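Gripper Maintenance and Set-up: Progress Report to the Pliseo Fund
Prepared by the Gerkeck workshop, January 2025

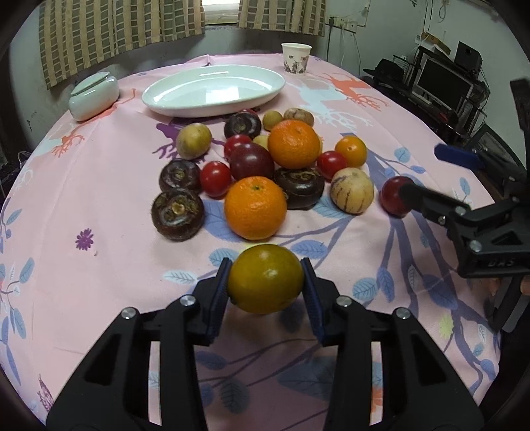 The period covered by this report was spent on the condition of the hand-held grippers and on the routine that keeps them usable between sessions. No new hardware was bought. Spending stayed within the maintenance line agreed in June.

Finger pads. The ribbed pads remain the part that wears first. Smooth-skinned produce starts to slip once the ribs flatten, and the operator then squeezes harder, which loads the pivots. Pads are now changed as a pair after 600 grasps, whether or not wear can be seen. Under the old rule, a pad was left on until it failed, and left and right pads were often of different age.

Linkage. Play at the pivot pins was measured on every gripper. On 3 of them it was over the limit, and the pins and inner links were replaced. The screws on these units had also worked loose. All link screws are now checked with a torque driver at the start of a session and marked with paint pen.

Opening width. Each gripper is closed on a set of gauge blocks, the largest being 60 mm, and the reading is compared with the value in its log. A gripper that is out by more than the tolerance is re-zeroed and measured again. The check takes 20 minutes for a full set — longer than planned, mainly due to the time spent swapping cables at the logging station.

Cleaning. Pads and links are wiped down after work with fruit or vegetables. Juice had dried in the slot between the links on two units and made the closing action stiff. A narrow brush has been added to the kit.

Open points. The replacement pads from Riedl are slightly thicker than the previous batch, and the zero offset has to be reset when they are fitted. Drawings have been sent back with a comment. The Sernano spring set has not been delivered; the old springs stay in service until it arrives.

Next period: finish the spring change, repeat the pivot measurements on all units and issue the revised check sheet.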